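Undodero Kitchen Hygiene Notes - README

By the Undodero maintainers
13 September 2021
3 min read

## What this is

Undodero is a small table of notes on how households look after washing-up sponges and cloths. It holds 495 entries, one per household, gathered through a paper form and typed up by hand. 204 of the entries come from shared houses and the rest from single households.

The notes are meant for people who write cleaning advice or teach home skills. No laboratory work was done and the table says nothing about bacteria counts. If you need those, look elsewhere.

## Files

- `entries.csv` - the main table
- `form.txt` - the wording of the form, as handed out
- `changes.txt` - corrections made after the first release

## Columns

- `id` - a number with no meaning outside this table
- `home` - `single` or `shared`
- `item` - `sponge`, `cloth`, `brush` or `mixed`
- `rinse` - whether the item is rinsed after each use
- `dry` - where it is left to dry, in the household's own words
- `swap` - how often it is replaced, in weeks
- `reason` - why it was last thrown out

`swap` is blank where the answer was something like "when it smells". Those answers are kept in `reason` instead. Please don't fill the blanks with an average.

## Sponges and drying

Cellulose sponges go under `sponge` whatever their colour. The form asks people who keep different colours for different jobs to say so, but the answers were too mixed to code and have been left in `dry` as a second sentence.

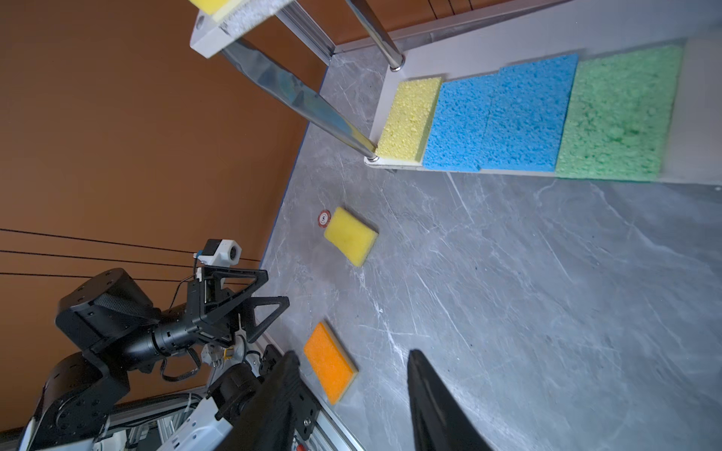
Phetsri wrote in after the first release that `dry` was the most useful column and the worst kept, and asked for "on the tap", "over the tap" and "by the tap" to be merged. We have left the original wording alone and added a `dry_short` column beside it, with `tap`, `sink`, `rack`, `window` and `other`.

## Known problems

The form was changed once, in November. The earlier version did not ask about rinsing, so the first 200 rows have nothing in `rinse`.

Shared houses were told to answer as a group. Some clearly did not - 2 of them sent back a form with several handwritings and no agreement on anything. Both are marked `mixed`.

Spelling in the free text is as written. Brand names have been taken out.

## Use

You may copy, change and pass on the table. Name Undodero as the source and say which release you used. Corrections should quote the `id` and the column.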